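We use cookies to remember your settings and count visits. Accept | Manage

Bench notebook - Pullness, two-arm rig
November, late afternoon

Finally got around to the handoff controller! The old one (Gronska branch) ran each arm on its own timer and hoped they met in the middle, so any lag on the left and the right was squeezing a cube that hadn't arrived yet. Ripped that out. Both arms now follow one shared object frame, and the planner in Pryor spits out a single path that gets split at the last step.

Loop is at 80 Hz, which the left wrist seems happy with. Tried a softer grip gain of 4 and the fingers drifted, went down to 3 and it was worse, so back to 4 for now - needs a proper sweep. Also found the wrist offset was being applied twice in the config loader. Two evenings of my life, that one.

Cube between both grippers, over the plate:

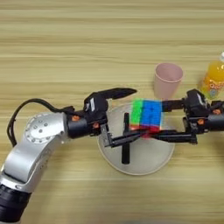 Sollidier keeps telling me to log commanded and measured finger width side by side before touching gains again, and fine, that's next. Then face tracking, which still mixes up red and orange under the bench lights.

Comments

gripfan: Is the shared frame taken from vision or from the arm poses?

mk: Seconding the config loader pain, ours did the same thing.

Contact | Back to top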